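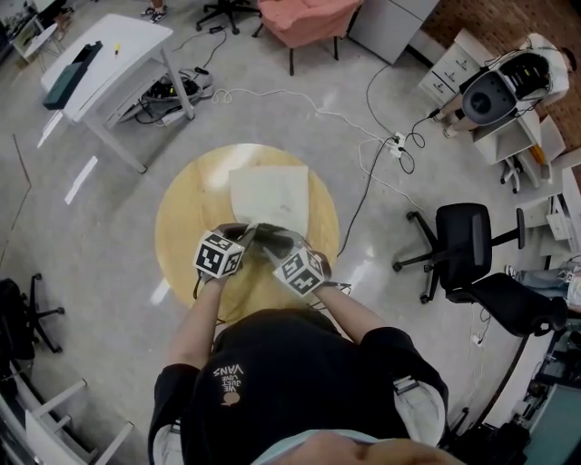 Who gets to say stop when we're recording demonstrations for the robots?

Anyone in the room, at any time, for any reason, and the person wearing the gear puts the object down and steps back before anyone starts talking about why.

Ziltudness demo crew, minutes of the house rules meeting
Held Sunday, May 10, 2020, mostly in person, with the Husa folks on the phone
Minutes by me, Lachlan Innes, because I complained about the last set

Okay, so that first bit is at the top because everybody asked for it to be at the top. It's the rule we agreed on fastest and the one we've been worst at following, me included. The rest is in the order we talked about it, apart from the lunch tangent, which I've left out (the answer was soup).

Old business

The last minutes were accepted with one fix. I'm told we never agreed that the Grustau rules would apply to the whole building. They apply to recording sessions only. If you're at your desk writing code you can drink your coffee however you like.

The practice set now stands at 188 recordings. Of those, 48 got set aside in review, and we spent a good chunk of time on why. The biggest pile was people starting to move before the recorder said it was ready. Next was wrist markers turned away from where they should face. Then there's a little heap labelled "weird", and whoever wrote "weird" please come and see me, I'm not cross, I just need a better word for the log.

Cables on the floor

This took far longer than I'd planned for. The draft said "keep cables tidy", and the Husa side pointed out (fairly!) that you can't check "tidy". You can walk up to a cable and ask whether it crosses the spot where somebody stands, so that's the wording we went with. Anything running across a standing spot gets rerouted or taped flat before the first take. Power strips can stay on the floor, but not where the wearer's feet go, and whoever is spotting has a look at them at each changeover.

I argued for hanging everything from the ceiling and was outvoted. I still think it's a good idea and I'd like that in the record, so now it is.

We also went around and around on the leads that run along the forearms. Some of us clip them at the elbow, some tuck them, and a couple of people just let them flap. From now on they're clipped, with enough slack that you can straighten your arm all the way without a tug. Try it before you start: both arms out, both arms up, touch your shoulders. It looks like the world's laziest aerobics class and it takes no time at all.

The spotter

Every session has a spotter, and the spotter doesn't have another job. We had a real back-and-forth here, as the draft from Aitken let the spotter run the recorder too. I can see the appeal when we're short of people. But I've been that spotter, and I was staring at a progress bar while my partner backed into a chair, so I voted against, and so did nearly everyone else. If there's no one free to spot, we don't record.

Chairs came up right after that, naturally. Anything on casters gets pushed clear of the wearer's reach and step-back space before a take. Put it back afterwards, please. Somebody's always hunting for theirs at the end of the day.

People who aren't part of the session

We share the room and that isn't changing before November at the earliest. So we need rules that work with people at other desks, and we came up with these:

Tell everyone nearby before the cameras start. Out loud, not by message.

Faces get blurred before a recording leaves the building. That covers the crew as well as anyone going past, and it doesn't matter if they say they don't mind.

If someone asks not to be recorded at all, we turn the station or we wait. They don't owe us an explanation.

Screens in view go to the lock screen. I know. I forget too.

There was a question from Husa about whether blurring should happen on the recording machine or later on the server. We didn't settle it. My own feeling is the earlier the better, but I don't do the processing, and the people who do got a bit of a look when I said that.

Cleaning and masks

Masks on for everyone in the recording area, and gloves are handed out per person, not per station. Handles and triggers get wiped at each changeover with the wipes and never the spray, which creeps in around the collars. Head straps too. If you find one that's cracked or peeling, tag it and pull it out of use, and don't hang it back on the hook thinking you'll mention it later.
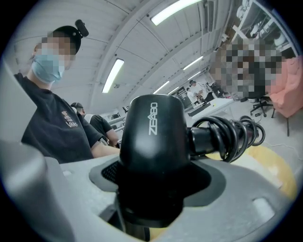

Checks before a take

We read the checklist out loud, all of it, and cut it down hard. The old one had so many lines that people ticked the whole column in one go (I have seen the pen stroke). The short version:

1. Squeeze and release each gripper twice. If it sticks, it's out.
2. Look at the lens. Wipe it if you wouldn't want to look through it.
3. Arms out, arms up, shoulders.
4. Markers seated, facing the right way, no wobble.
5. Spotter says "clear", wearer says "ready", and only then does anybody press record.

Lachlan's suggestion (yes, mine, third person felt more official) of a sixth line about shoelaces was politely declined.

Breaks

The draft allowed one long stretch in the morning. Anyone who's held a gripper out in front of them for a while knows that doesn't work, and your takes go sloppy well before your arms give out. We agreed on six takes and then a swap, with no heroics. If you're tired at take four, swap at take four. The log has a spot for it, and nobody is going to ask you for a note.

Labelling what went wrong

A failed take stays in the log with a proper reason beside it. We want to know about the dropped ones and the fumbled ones, so please don't delete them and pretend you had a magic morning. Aitken is drawing up a short list of reasons to pick from. "Weird" won't be on it.

Who's doing what

Me: typing up the new checklist and getting two copies printed, one for each recording station.
Aitken: the list of reasons, and a rewrite of the spotter section to match what we voted for.
Husa: a page on where blurring could happen and what each choice would cost us in time.
Everybody: read the stop rule again, then practise it once with your partner before your next session.

We wrapped up when the phone battery went. Husa had been in the middle of a sentence about tape, so that's first up next time. Send me corrections by email, and please don't leave them on sticky notes on my monitor.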